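4. グリッパーの比較試験（双腕・柔軟面での掃き取り）

4.1 この章について

指先パッドと開閉設定を替えながら、同じ作業を繰り返して比べるための手順。対象は Haslam コントローラーに電動グリッパー2台をつないだ構成。片腕だけの試験は3章を見ること。
配線と原点出しは終わっている前提。まだなら2章に戻る。

4.2 用意するもの

・グリッパー2台(左右で同じ型。混在不可)
・ゴム被覆の指先パッド、予備も
・樹脂のままの指先(比較用)
・ちりとり、ハンドブラシ
・キルティング地のマットレス
・小さな粒状のごみ(透明でも可。ただし4.6を参照)
・浅いトレイ
・記録シート(Drilcombe 書式)

注意:床置きのトレイは台車の車輪の通り道に入れない。踏むと原点がずれる。

4.3 取り付け

1. 非常停止を押す。アーム電源を切る。
2. 指先パッドを左右とも外す。ねじは磁石皿へ。
3. 試験するパッドを付ける。締めすぎないこと。ゴムが逃げて面が傾く。
4. ケーブルをループ状に余らせて固定。手首を端まで回しても突っ張らない長さで。
5. ケーブルがジョイントカバーの縁に擦れていないか、手で確認。
6. 非常停止を解除、電源を入れる。
7. 表示灯が左右とも緑になるまで待つ。緑以外なら4.8へ。

注:バーコードのラベルは剥がさない。個体番号が読めなくなり、記録が無効になる。交換のときは旧ラベルの番号も控えておく。

4.4 把持の設定

1. コントローラーで「Gripper」→「Compare」を開く。
2. 左を「Flat handle」、右を「Round handle」に。逆にしないこと(よくある間違い)。
3. 把持力の初期値は左右とも10。単位は画面表示のまま。
4. 左でちりとりの柄を掴ませる。底面がマットレスに平らに付くまで下げる。
5. 右でブラシの柄を掴ませる。毛先はまだ面に当てない。
6. 左右それぞれ軽く揺らす。柄が指の中で回るなら、把持力を1段ずつ上げる。
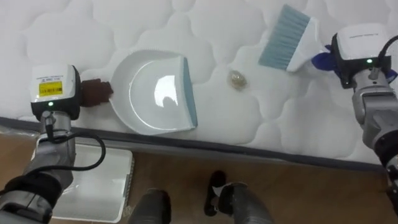

7. 滑らなくなった値を記録シートの「保持下限」に書く。
8. その値に1段足したものを本試験で使う。足し忘れが多いので必ず画面で確認すること。

注意:把持力を上げて解決しようとしない。3段上げてもまだ回るなら、パッドの向きか掴む位置が悪い。いったん離して掴み直し。

4.5 本試験

1. 粒を1つ、ちりとりとブラシの間に置く。縫い目の溝は避ける。溝に落とす条件は別シート。
2. カメラのプレビューで粒が見えるか確認。
3. 「Record」を押してから、操作側のアームを動かす。順番が逆だと先頭が欠ける。
4. ブラシを下ろし、ちりとりのゴム縁に向けてゆっくり掃く。
5. 粒が縁を越えたらブラシを上げる。越えなければ3往復で打ち切り、「未」と書く。
6. ちりとりを水平のまま持ち上げ、トレイに空ける。
7. 「Stop」。シートに結果、指先の種類、把持力を記入。
8. 1条件につき100回。途中でパッドを替えたらその条件は最初から。

注:柔らかい面では、ちりとりを押しすぎると縁の前が盛り上がって粒が逃げる。押し込み量は左右のアームで揃えず、左だけ別に調整する。ここを横着すると、グリッパーの差なのか面の差なのか分からなくなります。

4.6 カメラについて

透明な粒は光り方しだいで消える。白いちりとりの内側も反射が強く、自動露出だと全体が暗くなりがち。

・露出は手動で固定。比較する全条件で同じ値にする。
・頭部カメラだけで粒が追えないときは、手首カメラを追加。
・それでも見えなければ色付きの粒に替えてよい。シートに「色」と書き添えること。

4.7 比較の見かた

比べるのは次の項目。

・保持下限(低いほど余裕がある)
・掃き取りの成否
・掴み直しの回数
・終了後の柄の角度のずれ

樹脂の指先は開閉が軽く、位置も出しやすい。ただし丸い柄では回りやすい。ゴム被覆はその逆で、保持は楽だが離すときに柄がわずかに付いてくることがある。開放速度を落とすとだいたい収まる。
Trolonia の旧型指先はこの比較に入れない。厚みが違い、開閉量の数字がそのまま比べられないため。

4.8 困ったとき

表示灯が緑にならない
→ ケーブルの差し込みを確認。次に電源を入れ直し。直らなければそのグリッパーは使用中止。

ブラシの毛先が縫い目に引っかかる
→ 掃く高さを上げる。把持力は触らない。

ちりとりが傾く
→ 柄を掴む位置が端すぎる。根元寄りに掴み直す。

アームどうしの接近警告が出る
→ 右を先に上げて退避。左から動かさないこと。

記録が保存されてない
→ 空き容量を見る。残りが少ないと警告なしに止まる版がある。4月の更新で直る予定。

4.9 保守

パッドは累計1,000回で交換。目で見てきれいでも替えてくださいい。ゴム面の拭き取りは乾いた布だけ、アルコール不可。
外したパッドは捨てずに条件名を書いて袋へ。送り先は Skuststead 試験室、Wendy Cropper 宛。

改訂:2018年1月31日 4.4の手順8を追加、4.6の露出の項を書き直し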